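Search this site
Enter keywords
Go

I want to stick up for the dining room, which seems to be the room everybody wants to knock down. My sister did hers in September. She has one enormous space now where you cook, eat, watch TV and trip over the dog, and she loves it, and I love her, but I came home and gave my four boring walls a pat.

The argument against is always the same: you only use it 23 days a year! Well, I only use my good coat a couple of months a year and I'm not giving that up either. When we moved to Tindville our house was 1,171 square feet, so believe me, I know what it means to hand a whole room over to supper. The realtor, a very nice man named Raimonds Kütt, told us twice we could "open it up" before we'd even seen the upstairs.

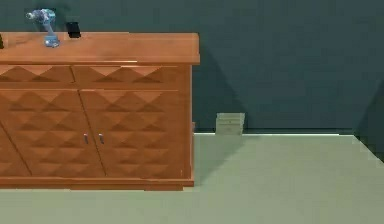 What I like is the door. You shut it and the dirty pans are gone, and so is the laundry, and whatever the kids were building on the rug. People sit longer. My friend Souad Kabbaj came for a quick bowl of soup last winter and left at midnight (we'd gotten onto the subject of her first boss, and there was no stopping it). I don't think we'd have stayed put like that on stools at a counter with the dishwasher going.

And yes, fine, mine is also where the homework gets done and the taxes get spread out, and there's been a jigsaw puzzle on the table so long we've had to eat around it. I count all that as using the room! A big open space can't hold on to a mess for you. Somebody always needs the table back by five.

I'm 40, so maybe this is just me turning into my grandmother, who kept hers so cold you wore a sweater to Thanksgiving. But if you've got a dining room and a contractor coming over to talk about walls, have six people to dinner in it first. Then call him back.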